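Safety checklist with my comments: Nadar hand-held gripper kit, loaner from Ernatstead
Checked at the Bendley room, February, before we decide whether to keep it
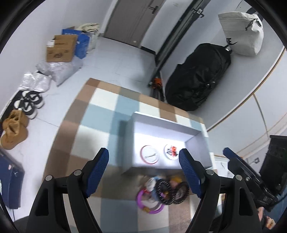
1. Before anything gets picked up

Pivot screws snug on both fingers — PASS
I put a driver on every one I could get at. One took a hair of a turn and then stopped. The booklet wants this done every 200 grips, and I can tell you right now I'm going to forget that unless somebody tapes a note to the case. I've asked Ernatstead whether thread locker is okay and I'm still waiting to hear.

Blue ridged pads seated, no lifting at the edges — PASS
Ran a fingernail all the way along each one. They grip really nicely, I have to say! The kit I tried before this had smooth pads and I spent half my time chasing things across the mat.

Pads line up when closed — PASS
Close it slowly and look straight down the middle. They met evenly every time I tried it.

Slots in the finger bodies free of grit and hair — PASS, after cleaning
Carpet fluff, mostly. A dry paintbrush gets it out. Don't use canned air, it just drives the stuff in deeper (ask me how I know).

2. Pinch points

Keep your free hand off the linkages — COMMENT
My one real gripe with the product. There's a pinch warning in the booklet on page 2 and no sticker on the tool itself. Booklets get lost. I'd want a bright label near the handle before I let a new person use it, and I've said so on the feedback form.

Fingers open fully when you let go — PASS
They spring back without sticking. I tried it fast, slow, and at a bad angle, and it did what it should.

Sleeves, lanyards and long hair secured — PASS
That's on the operator, not the kit, but it belongs on the list.

3. Work area

Mat flat, no curled corners — PASS
The mat has to lie flat on the tile. If yours slides, get some grip tape under it before you start, and check it again after an hour because mine likes to creep.

Practice items within reach without overstretching — COMMENT
We do the tray task with the two discs first and then go on to the rings. Put the tray where you can reach all of it with your elbow still bent. I set it too far out the first time and my shoulder let me know that evening. The gear-shaped rings are my favorite of the lot, lots of teeth for the pads to catch on.

Loose pieces kept together — COMMENT
The rings are easy to spot on the floor. The small bits aren't, and they roll. I'd like the kit to come with a lidded tub. Cledholm sells one that fits in the case, but it's extra, and for 700 dollars I kind of think a tub should be in there.

Door can be opened all the way — CHECK EACH TIME
Give it a full swing before you begin. Takes five seconds.

Bags and shoes along the walls, clear of the walking path — CHECK EACH TIME
Fine as long as they stay at the walls. Once you're looking down at the fingers you stop looking at your feet, so walk your route once before you pick up the tool.

4. Packing up

Serial tag matches the loan sheet — PASS
Ours ends in 1228. The sheet had it right, the sticker on the case had two digits swapped. I fixed the sticker with a marker and let Ernatstead know.

Pads wiped with a damp cloth, no solvents — PASS
Let them dry before the case gets shut.

Fingers stored open — PASS
The foam is cut for it. If you're having to push, it's in backwards.

Where I landed: okay to use, with the pinch label added and the screw check written on the lid. I like this thing a lot more than I expected to — it's light, the grip is solid, and new people get the hang of it quickly. Still open are the label, the thread locker answer, and whether the spare pads come with the kit or get billed separately. The price list says one thing and the order form says another.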